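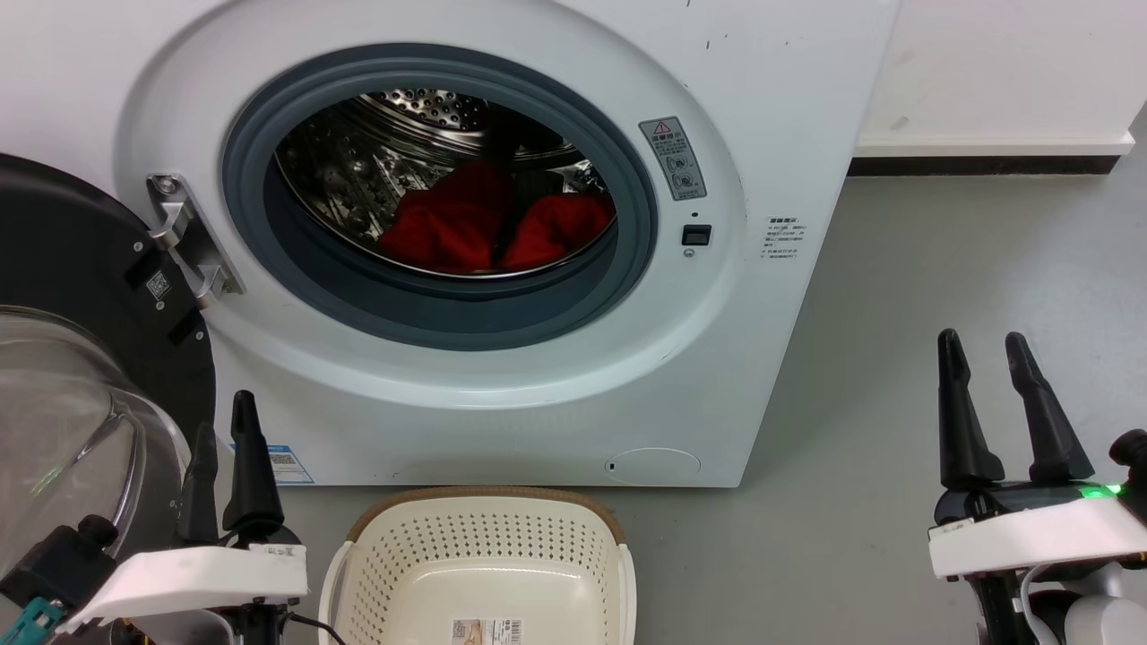 Front-Loading Washers: Loading, Color Care and Routine Cleaning

Flinside Residents' Services – Household Guidance

The shared laundry rooms at Flinside are open from 8 in the morning. The guidance on this page applies to the front-loading machines in those rooms and may also be followed by residents who have a washer at home.

Before loading

Check all pockets and close zippers and hooks. Small metal items can pass through the holes in a steel drum or lodge in the fold of the rubber door gasket. Shake out each item before placing it in the machine. Clothing that goes in as a tight bundle does not rinse evenly and tends to come out badly creased.

Look into the drum before adding laundry, particularly toward the back. Dark items are easily missed against the shadowed part of the drum.

Red and black items

Red cotton is the most common source of dye complaints received by this office. New red items should be washed separately for the first 2 washes, in cold water. After that they may be washed with black and other dark colors, but should be kept away from white and pastel items. Turn dark clothing inside out to limit fading. Residents who are unsure of a fabric should dampen an inside seam and press a white cloth against it; if color transfers, wash the item alone.

Do not leave damp red laundry in the drum after the cycle ends. Dye can move between items that lie against one another.

Closing the door

Run a hand along the lower edge of the opening and push any stray fabric back into the drum. A sleeve caught between the door and the gasket may cause a leak and can tear the rubber. Keep the latch slot free of lint. If the door does not click shut, take out part of the load and try again – do not force it.

Gasket and drum

Wipe the gasket with a dry cloth after the last load of the day, pulling the lower fold forward gently to reach the water that collects there. Leave the door ajar when young children and pets are not present. Once a month, run the drum-cleaning cycle with no laundry inside.

Warning labels

Labels beside the door opening must not be removed or covered. Translations for machines labeled in another language are kept in the Arkum building laundry room, in the binder on shelf 18.

Faults should be reported to the Flinside service desk with the machine number and the code shown on the display, if any.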